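Catching up on Torkness before the sequel

I finally watched Torkness in September, three years after everyone else. My brother had been after me to see it, and the second one is coming to theaters soon, so I ran out of excuses. I rented it on my laptop at nine at night and finished a little after eleven.

If you haven't seen it, the setup is simple. A supply ship called the Wogan stops answering calls near the edge of the solar system. A repair pilot named Lollberg is sent out to find it, and when she gets there the crew is gone and the ship is in working order. All the food is still there. The beds are made. She can't leave until the next fuel window opens, and that's 90 days away.

I'll mention some plot below, but I won't give away the ending.

The first half hour

I almost turned it off. The movie opens with a long hearing in which company people argue over who pays for the search. I understand why it's there, because the argument matters later, but it's a lot of talking in a gray room before we get to space. My wife went to bed during it. She asked me the next morning if they had left Earth yet.

Once Lollberg is on the Wogan it gets much better. There's hardly any music. You hear fans, pumps and her boots on the floor, and after a while you start to notice when one of the fans stops. I thought the director, Sixten Öberg, did his best work in these scenes. He keeps us in one hallway for a long time and lets us learn where the doors are, so when one of them is open later, you know it shouldn't be.

Lollberg talks to herself, which is usually something I dislike in this kind of movie. It works because what she says is boring. She reads part numbers out loud. She complains about a drawer.

What I liked

The ship looks used. There are dents and labels, and the tape on the pipes has gone brown. The galley was my favorite set. It has a long table with benches on both sides, and she always sits in the same spot at the end, even though she could sit anywhere.

The number stuff was good too. Early on she works out that the ship has 1,004 meals left, enough for years, and you can see her relax. Then she finds out the water system can't keep up, and the meals don't matter. I like a movie where the problem is one you could explain to a ten-year-old. 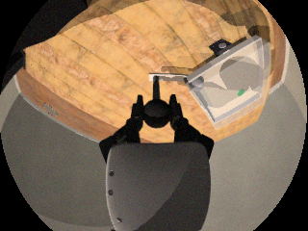
What I didn't like

The flashbacks. There are four or five of them, all at the same lake house, all with the same yellow light. Her father teaches her to fix a boat motor. We get it the first time. Every time the movie went back to the lake I checked how much was left.

I also had trouble with Plerkov, the voice on the radio. He's supposed to be a friend from her training days, and we're meant to wonder whether he's hiding something. The actor plays him so cold from the start that there isn't much to wonder about. A warmer voice would have made his last message hit harder.

And the running time is 125 minutes. I would have cut the hearing in half and dropped all but one of the lake scenes. That would put it under two hours easily.

The science

I'm not the person to ask. I fix air conditioners for a living, so I paid more attention to the ventilation than most people would, and that part seemed fine to me. The filter she pulls out of the wall is in a place where you could reach it, and it comes out dirty on one side. I've seen plenty of movies get that wrong.

The radio delay bothered me a little. In some scenes Plerkov takes hours to answer and in others he's back before she finishes her coffee. I went back and watched one of those conversations again to see if I had missed a cut, and I don't think I had.

Would I watch the second one

Yes, though I'll probably wait a week or two for the crowds to thin out. The trailer shows a colony of 2,000 people, and I'm not sure that's a good idea for a story that worked best with one person in a hallway. Öberg is directing again, so I'll give it a chance. My brother has already bought his ticket, and he has been told not to call me about it until I've gone.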